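The Left Finger

Filed under: Short Fiction

The note from the day shift was clipped to the case lid. It read: Unit 12, left finger late. Bimla Tomar read it, signed under it and put the case on the bench.

Unit 12 was a hand-held gripper from Seto, one of a pair. A person squeezed the handle and the linkage closed both fingers. Unit 13 had been serviced in May and closed evenly. Unit 12 had not been serviced since Gunn sold the bench to Fledemberg, and the log for that period was two blank pages.

She clamped the handle and closed the jaws by hand. The right finger reached center first. The left followed, with a small knock at the end of its travel. She opened them and closed them again. The knock came back in the same place.

"Pad or pivot?" said Abhishek Bhardwaj from the other bench.

"Pivot."

"I had it down as pad."

"You wrote late. A pad can't be late."

He thought about that and went back to his soldering.

She took the left arm off at the outer pivot. The cap came away clean. Under it the washer was worn on one side, thin enough to bend with a fingernail. The pin was straight. She wiped the bore, found no scoring, and looked in the drawer for a washer. The drawer held the wrong size, in quantity. The right size was in an envelope taped beneath the drawer, marked in a hand she knew from Brenport, where she had trained. The man who wrote it had left before she did. He had not mentioned washers.

She fitted one, put a drop of light oil on the pin and wiped off the rest. Oil on the ribbed pads would mean new pads. She refitted the cap, turned the screw until it stopped, then backed it off a sixteenth of a turn. The arm swung under its own weight and did not rattle.

The service sheet asked for a grip check on a rigid block, a soft pack and a thin wrapper. The block and the soft pack gave no trouble. The wrapper was the one that mattered. If one finger arrived early it pushed the wrapper over before the other could meet it.
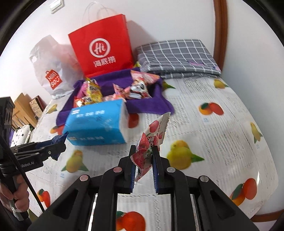

She ran the wrapper check 16 times and entered each result. On the ninth she felt for the knock and it was not there. On the last she held the jaws shut for a full minute, watching the second hand on the wall clock, and then let go.

"Well?" said Abhishek.

"Closes even."

"So it was the pivot."

"It was the washer."

She wrote the date, 27 November 2022, and under Parts Used she wrote: washer, outer left, 1. Under Source she wrote: envelope. Then she untaped the envelope, moved it into the drawer, and taped it down again where the next person would find it.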